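Britberg enseña a sus brazos a ordenar a mano, pero las cifras dejan dudas

Redacción. Britberg ha abierto a la prensa el taller donde prepara su sistema de clasificación de objetos domésticos. La empresa sostiene que cualquier persona puede enseñarle una tarea nueva en una tarde, sin escribir una línea de código. De momento, conviene tomarlo con cautela.

El método no es nuevo. Un operador guía el brazo a distancia, con un mando, y repite la misma maniobra hasta reunir suficientes demostraciones. Después, un modelo intenta reproducirla por su cuenta. Britberg habla de 160 demostraciones por tarea, grabadas en 4 puestos de trabajo que comparte con Wainwright, su socio en el proyecto.

Lo que se vio durante la visita fue, sobre todo, a gente manejando robots. La parte autónoma ocupó los últimos 13 minutos y se hizo con una cesta preparada de antemano por el propio equipo. Cuando se pidió cambiar los objetos por otros traídos de fuera, la respuesta fue que el sistema «todavía no está ajustado» para eso.

La compañía tampoco facilita la tasa de aciertos. Su folleto menciona 365 días de funcionamiento al año, un dato que describe un deseo comercial, ya que ninguna instalación lleva tanto tiempo en marcha. Vondadent y Zident, dos fabricantes de material dental citados como futuros clientes, confirman que mantienen conversaciones y nada más.

Queda además la cuestión de las telas. Una pelota conserva su forma la agarre quien la agarre; un paño arrugado presenta un aspecto distinto cada vez, y se engancha con lo que tiene al lado.
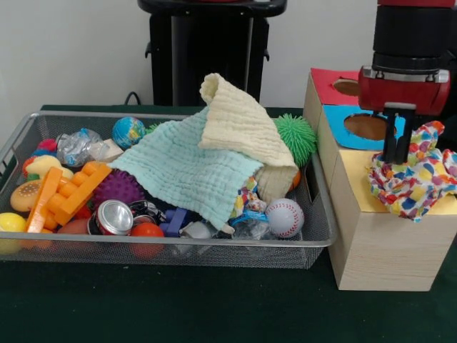 Britberg responde que por eso graba tanto material blando y que cada sesión mejora la siguiente. Puede ser. Pero mientras las horas de operador no figuren en el presupuesto, es difícil saber qué ahorra el comprador. La empresa prevé publicar resultados en agosto, aunque no aclara si los revisará alguien ajeno al proyecto.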